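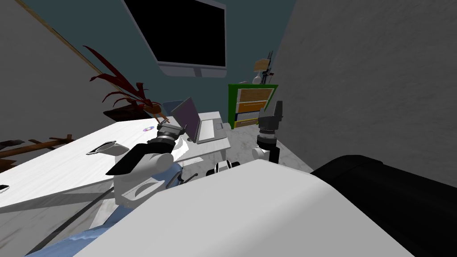 Figure 6.1 An open laptop on a white desk

Chapter 6
Keeping Business Records

In this chapter you will learn to:
Tell a source document from a summary record
Set up a filing order that other people can follow
Decide how long to keep a record and when to destroy it

Key terms: source document, ledger, retention period, audit trail, petty cash

Ruwan Nanayakkara opened a bicycle repair shop in Bemusham in March. By the end of the first summer he had 556 paper receipts in two shoeboxes, plus a mix of bank emails and handwritten job tickets. The shop was busy and customers paid on time. When a supplier named Moschos claimed that an order of brake cables had never been paid for, Nanayakkara was sure that it had. Finding the receipt took most of an afternoon. It was in the wrong box, folded inside a parking stub.

The amount in dispute was 38 dollars. The lost afternoon cost the shop more than that in repairs that had to wait until the next morning.

Most small businesses start this way. Records pile up as a side effect of the work, and the owner plans to sort them later. A record that cannot be found when it is needed has little value, even if it was kept. This chapter explains what records a business creates, how to arrange them, and how long to hold on to them.

As you read, keep two questions in mind. Who will need this record? What will they know when they come looking for it? A supplier may know only an invoice number. A customer may remember a last name and a month. An accountant will usually ask by date. No filing order suits all three, so a business picks one main order and adds an index for the others.
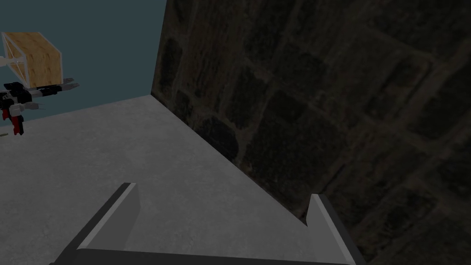

6.1 Source Documents and Summary Records

A source document is created at the time of a transaction. Sales slips, supplier invoices, time cards, and deposit slips are all source documents. Each one shows what was exchanged, when, and for how much.

A summary record is built from source documents. The most common is the ledger, which lists transactions by account. If a ledger entry is questioned, you go back to the source document behind it. The path from the summary back to the source is called the audit trail — if one link is missing, the entry cannot be proved.

Suppose a landscaping company called Simance enters a fuel purchase of 20 dollars in its ledger. The entry should carry the date, the account, and a reference number that matches the number written on the fuel receipt. With that number, anyone in the office can pull the receipt. Without it, they must search by date and amount and hope that no other purchase looks the same.

Accounting programs such as Astix assign reference numbers automatically. The number still has to be copied onto the paper receipt or added to the scanned file name, and this step is the one most often skipped.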